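Snack table, Saturday, June

Came in to finish the Stamden paperwork and ended up doing the pantry stock, so this goes in the book under "other". The ramen is what gets eaten here after six, and what gets argued about.

Boxes first. The teal one nests in the yellow one well enough, just never squarely. Crisp packets and sweets go in whichever is on top, which settled last month's dispute by tiring everyone out.

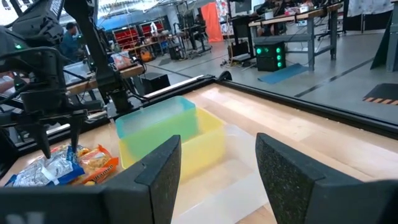
Teal box sitting in the yellow one, snack bags to the left.

Then the noodles. Flavours kept together, as per the Cloutier method (Cloutier being the shop that sells us the things, and whose method is a cardboard tray). Roast beef is slippery stuff. Stack two and the top one starts planning its exit, more so if anything blue has got underneath. 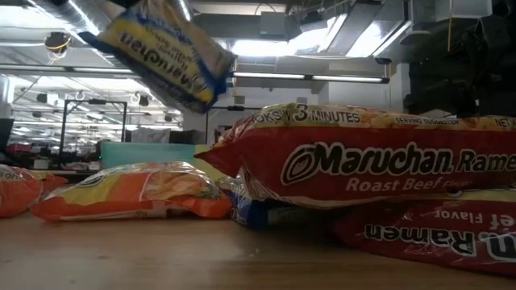

Tried laying them all face up, gave up after 17 minutes. Pillow packs have no natural bottom. If someone wants labels outward they can come in on a Saturday and do it themselves – kettle's in the usual place.

Chicken still to be settled. It wants its own pile, in my view, well away from the soy sauce, which looks too much like everything else at eleven at night.

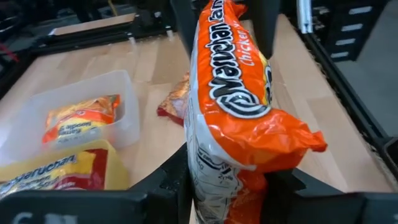 Entry: Rosaire Boychuk
Bench book, p. 368

Pairs work best, two high and no higher. Three high was the Corura approach and we all remember the floor. Soy sauce to the left and roast beef to the right, upside down permitted on the lower row.

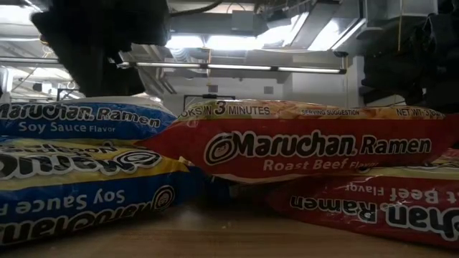 The 3 minutes on the wrapper is optimistic with our kettle. I make it nearly 17 from wanting noodles to having them, most of that finding a fork.

To do: ask Sanard whether they want their mugs back. Buy forks.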